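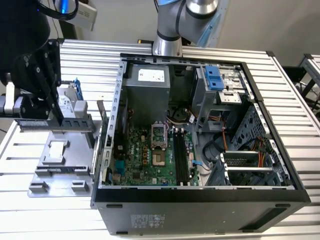
Comment apprend-on à un robot à démonter un ordinateur ?

En lui montrant, encore et encore. On guide ses bras, à la main ou à distance, on enregistre chaque trajectoire, et c'est à partir de ces démonstrations que le modèle apprend à se débrouiller.

Voilà plusieurs semaines que je passe mes journées là-dessus chez Trirum et je ne m'en lasse pas ! En mai on a fini le premier lot, 200 démonstrations, toutes faites en téléopération (deux manettes, une pédale, et un dos qui proteste vers 17 h). Je pensais que le plus dur serait la force. Eh bien c'est la patience : quand je tire une pièce de mes propres doigts, je la fais bouger un peu de gauche à droite sans y penser, alors qu'avec la pince il faut décider de ce petit mouvement, le faire lentement, et le refaire presque pareil la fois suivante.

Themba Swanepoel, qui m'a formé, m'a appris à ne pas jeter mes essais ratés. Une prise de travers, une pièce qui accroche, on garde, à condition de montrer aussi comment on se rattrape. J'ai adoré cette idée. Depuis, je rate avec beaucoup plus d'entrain !

Pour l'entraînement, on travaille sur de vieilles tours Dell couchées sur le flanc, panneau latéral retiré. L'intérieur est un vrai fouillis et c'est ça qui est bien : des fils jaunes, orange et noirs qui descendent de l'alimentation, des câbles SATA qui font des boucles, de la tôle perforée partout. Les pièces se posent ensuite dans un bac gris à côté du boîtier, et la dépose compte autant que l'extraction. J'ai mis plus de 20 essais avant d'en réussir une qui me plaise.

On a aussi tenté le guidage à la main, en tenant directement le bras. C'est très agréable, on sent la résistance de la pièce, mais avec deux bras en même temps je m'emmêle complètement. Si quelqu'un a une bonne méthode, je prends, les commentaires sont ouverts. La prochaine fois, je vous raconte le tri des enregistrements.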